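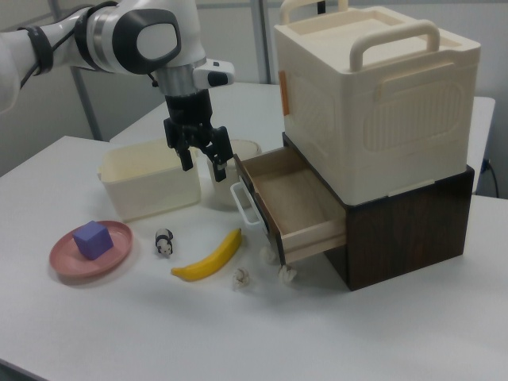

Sun 7 October, back on the drawer. I know I said I'd leave it until the new wax came, but I had the afternoon and a full thermos, so! The Veturex layout is out in its full version, and I wanted the drawer sorted before I got fussy about anything else. It opens well past the point where a hand gets in the way, and with nothing in it you can see that pale wood floor right to the back, which I still love every single time. The crumpled paper is down on the table in front of it, with one bit practically tucked under the front corner, and that's the spot I keep going back and forth on. It's a nice place for a thing you have to tidy (you'd miss it if you were hurrying) but it's also exactly where your knuckles go if you reach for the drawer from below.

Pull test first. I hooked the little spring scale to the drawer front and drew it out slow, twice. First pull peaked at 335 g, second at 345 g. That's close enough that I'm calling it the same number, and it's too stiff. Not stiff like stuck, more like it's thinking about it, and then it lets go all at once and the last stretch comes in a rush. If there's something light in there it'll slide to the back and you hear it knock. I'd like that knock gone.

Took the drawer out, ran a fingertip along both sides. The left side is fine. The right side has a slight ridge toward the back, which I think is just where the finish pooled when we did the Elto cabinet bodies in one go last winter (we were rushing, it was December, the Liston bench was freezing and I was doing it in gloves). Rubbed it down with the fine pad. Didn't rub the bottom edge, I want to see what the side alone does before I mess with 2 things at the same time. Put it back. Feels better. Didn't rerun the scale, the hook had bent and I'd gotten distracted by then, so that's for next time and somebody please don't write "fixed" next to this.

OK, the distraction. Where does everything live once it's put away? I sat there meaning to write out the homes list for the instruction card and I couldn't do it, which tells me the set isn't finished. What I've got:

Crumpled paper: bin. Easy. Everyone does that without being told.

Cube: it starts on the plate, so is it already home? I've been treating the plate as the cube's place, like food on a dish, but if the point is to clear the table then the plate has to go somewhere too and the cube can't ride along on it. I tried lifting the plate with the cube still on it and it's fine if you go level. Tip it even a little and off it goes.

Banana: I want this in the drawer. It only goes in on a slant, and then it takes up most of the floor and nothing bigger than a paper ball fits next to it. Tried it curve up and curve down. Curve down sits better, curve up rocks. Somebody is going to want a bowl for it and I'm going to say no, we have enough round things.

Panda: no idea. I keep standing it back up and leaving it out on the table like it's supervising. It doesn't belong with trash and it doesn't belong with fruit. Maybe on top of the cabinet? I quite like the idea that one thing gets put on display at the end and not hidden away, it makes the table look finished and not just stripped.

Bin: stays put. I'd move it farther from the drawer though. With the two close together I kept doing the paper first, then the banana, then having to come back around for the cube, and my arm crossed itself more than once. With the bin off to one side the whole thing went quicker and I didn't knock the panda over. (I knocked the panda over a lot before that. It's light in the head or heavy in the head, one of those, anyway it goes down if you breathe near it.)

Also wrote down, so I don't lose it: try the routine with the drawer starting half shut. All my runs today began with it open and that's kind of a gift. If you have to open it the rest of the way yourself, you find out whether the handle's any good. And closing it last with the banana inside is the real test of that right side.

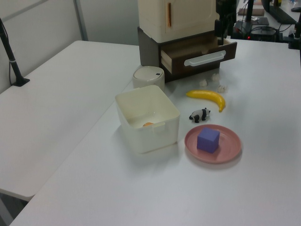
Penciled into the margin when I came back from rinsing the thermos was a note saying I'd got the banana all wrong, that anyone putting away groceries would leave fruit out and put the toy in the drawer, and could we please test it that way before the card goes to print. There was a second line under it asking why the lidded pot by the cabinet isn't on the homes list at all.

Fair, and fair. The pot first: I left it off on purpose to start with, I'd been thinking of it as scenery, same as the cabinet. But it has a lid, and anybody who sees a lid wants to put something under it. So either it gets a job or it goes back on the shelf. I'm leaning toward giving it a job. The paper's too easy anyway, and I'd sooner have one fiddly place than make the easy places farther away. No list entry until I've checked what fits.

The panda in the drawer, hm. I tried it right away, naturally. Lying down it fits with tons of room, standing up I wouldn't trust it, it would go over the moment the drawer moves. Lying down it looks a bit sad? But it's quick, and it leaves the banana free, and then I'd put the banana on the plate and the cube is the one without a home. So we've just moved the problem over by one. Cube on top of the cabinet doesn't have the same charm. Cube in the bin feels wrong too, it's squishy and purple and obviously a nice thing, you'd never throw it out.

What I might do is put both versions on the card, side one and side two, same objects and same starting places, different homes. Then we see which one people remember the next day without looking. Oravec printed the last cards double sided and they came out clean, so no extra cost that I can think of, except my time redrawing the little outlines.

To do:
new hook for the spring scale
rerun the pull, right side sanded, bottom edge untouched
then wax if the wax is here, if not leave it alone (me, I mean me)
start with drawer half shut
pot: what fits, lid on and lid off
panda lying down, close the drawer at normal speed, listen for the knock
ask whoever has the good eraser to put it back in the Liston bench tray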